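Dreketti News Desk
Jobs and calls

Night Editor, World News (translation and verification)

Dreketti is a small news site in English. We publish foreign news for 3,512 paying readers, and we are looking for one editor for the night hours, starting in April.

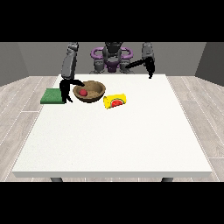
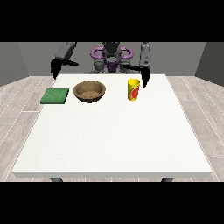 The night editor reads the reports of foreign agencies and local papers, chooses which ones matter for our readers, and writes them again in clear English. Most of the stories concern accidents, elections, weather and courts. You will work from home, but two times per month we ask you to come to our office in Ambridge, where all of us sit at one big table, white like the one in both pictures but much less tidy. The shift begins at 10 p.m. and ends at 5 a.m.

What you will do:
Check each name, place and number against a second source before publishing.
Correct old stories when the facts change, and write the correction note.
Send the morning summary to Florence Gagnon, our day editor, before you finish.

What we ask:
At least 2 years in a newsroom or in news translation.
Very good written English, and one more language which you read without a dictionary. Our biggest need is now for Turkish or Portuguese.
Calm when a big story arrives at 3 a.m. and the first reports do not agree.

We pay $599 per week for four nights. Holidays are paid. The contract is for one year and can be renewed.

To apply, please send a short letter and one news text of yours to Océane Dhillon, Dreketti, Room 723, Gill Building, Ambridge, or bring them to the front desk. Please do not send certificates at this stage. We answer every letter, also when the answer is no.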